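December 16, 2020

I've been meaning to write up my visit to the Motalora open day for ages, and with the holidays coming I finally have a cup of tea and no excuse. My nephew's school sent a notice home back in March, and I kept it on the fridge until I got a spot – 2 hours on the train each way, but I do love a train.

The Nevitz people had the big hall, all very polished, with a film and free pens. I liked it well enough, but my favourite part was the Kapoor corner, where you could stand close and ask whatever popped into your head (and I had plenty!). The fellow at the laptop was ever so patient with me. I asked him why the hand needed fingers at all, when a suction cup would surely do, and we ended up talking about my late mum's sewing box and how you'd never get a button out of it with a vacuum.

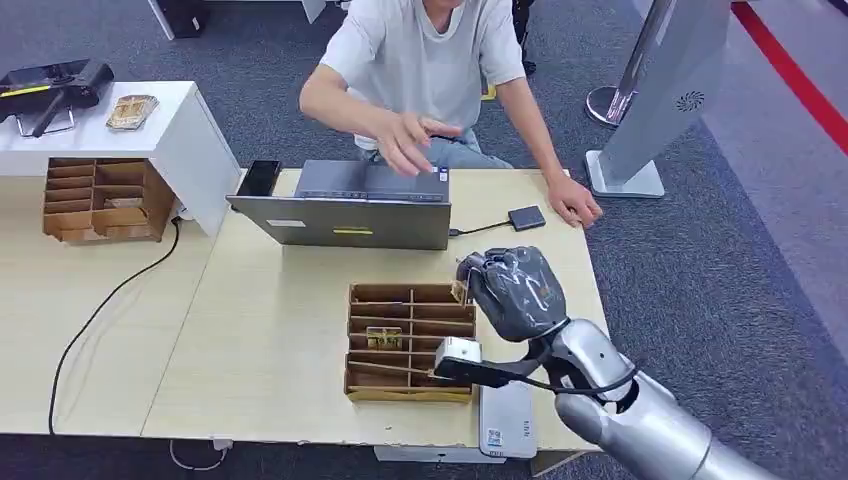
He laughed at that, and said small things in narrow slots are a lot harder than they look, for a machine or for a person with cold hands. I stayed for 3 tries and would happily have stayed for 7 – it's oddly soothing to watch those grey fingers feel their way over a bit of cardboard. Then I had a sandwich at the Dernard stand, bought a fridge magnet for my nephew, and very nearly missed my train home.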